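Puvbridge Community Kitchen Garden
Progress report to the Szczepańska Fund, second half of the grant

Since our last report we have been through a whole growing season and most of a winter, so please forgive us if this runs a bit longer than the form suggests. There is a good deal to tell you, and most of it is happy news.

You will remember that when we applied, the plot behind Dralleck Street was mainly brambles and broken paving, and that our plan was to turn it into shared growing beds with a weekly cooking session attached. The beds are now in. We finished the last of them in the spring, a little behind schedule, after the first delivery of topsoil turned out to be so full of stones that we sent it back and waited for another. The second load was lovely dark stuff and everyone who dug in it said so.

What grew and what didn't

Beans were the great success of the year. We had runner beans, French beans and a speckled climbing bean that came to us in an envelope with no label, and all of them went on cropping well into fall. The squash did nicely too once we stopped planting it where the foxes like to walk. Tomatoes were a disappointment. We lost nearly all the outdoor plants to blight in the space of one damp week, and although the ones under cover came through, there were never enough of them to go around. Next season we would like to grow a smaller number of tomato plants, all under cover, and give the outdoor space to chard and kale, which people here really do cook and eat.

Over the season we handed out 821 bags of produce. Most went home with the people who had done the growing, and the rest went through the food table at the Dirus Hall, where anyone may take what they need without giving a name. We had hoped to offer bags through the winter as well, but in January there was little besides leeks and a few stubborn parsnips, and we thought it better to put those into the soup.

The cooking sessions

These have been a joy. We started with 2 sessions a month and moved to 4 when it became clear that people were being turned away at the door. The format has stayed very simple – whatever is ready in the beds that morning decides the menu, and we all sit down together at the end. Some of our regulars had never cooked from scratch before. Others have been cooking for fifty years and have strong opinions on dumplings, which has made for some lively afternoons.

We did have trouble with the stove at the Dirus Hall, where two of the burners would not hold a low flame. The hall has since had it repaired at its own expense, for which we are very grateful. While it was out of action we made salads, cold soups and pickles, and the pickling afternoons proved so popular that we have kept them on.

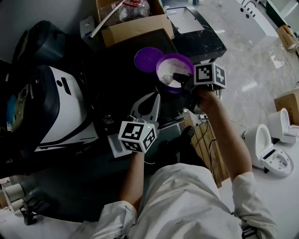 Pickling has also helped with the gluts, which we had not really planned for in the original budget. When the beans all came at once in August we could put a good part of them up for later, and the same with the beets. We spent a little more than expected on vinegar and jars, and a little less on printed recipe cards, as most people preferred to copy things down in their own notebooks. The two more or less cancel out, and you will find both lines in the attached accounts.

Money

We remain within the grant overall. The one real surprise was the water connection, which cost $300 more than the quote once the old pipe had been dug up and found to be cracked. We covered this from the tool budget, having been given a generous number of secondhand spades and forks by neighbors. We mentioned the change to your office at the time and were told it was fine to go ahead, but we are noting it again so that it is written down.

Looking ahead

For the remaining months our main tasks are to mend the path by the east gate, so that it can be used comfortably with a wheelchair or a stroller, and to get the early seed sown. We would also like to talk with you about a second year. The beds will more or less look after their own costs from now on, apart from seed and compost, but the cooking sessions depend on hall rent that we could not manage alone. We will send a short outline with figures before the current grant ends, and if you would care to come to a session and have lunch with us before then, please do. The food is usually on the table by 1 p.m.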